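## 4. Preparing the work surface

Applies to the Brorkum bench top, matt finish. Read this section before unpacking any loose parts. 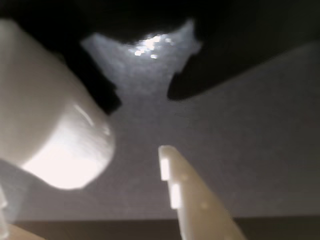 The surface must be level and free of grit before the first use. Allow 20 minutes for the whole procedure.

1. Wipe the top with a soft, damp cloth. Work from the back edge to the front.
2. Dry with a second cloth. Do not use paper towels – they leave fibres in the grain.
3. Place a spirit level along the long side, then across the short side.
4. Adjust the feet until both readings are level. Tighten each lock nut by hand.
5. Set the lighting so that the middle of the top is evenly lit.

**Note:** Grey finishes can take on a cooler tint towards one side under mixed lighting. Check the colour under a single lamp before reporting a fault.

**Caution:** Do not exceed a spread load of 200 kg. Do not drag heavy items across the surface.

### 4.1 Placing rounded items

1. Lay cylinders on their side on a Pinda rest, part no. 162.
2. Keep domed ends clear of the edge by at least 200 mm.
3. Check that the item does not roll when released.

**Note:** Matt white items show marks easily. Handle with clean gloves.

Repeat steps 3 and 4 of the main procedure after 2,000 hours of use, or whenever the bench is moved. Record the readings on the Workutley card.

Section revised May 12, 2021. Checked by Gwendolyn Quintanilla.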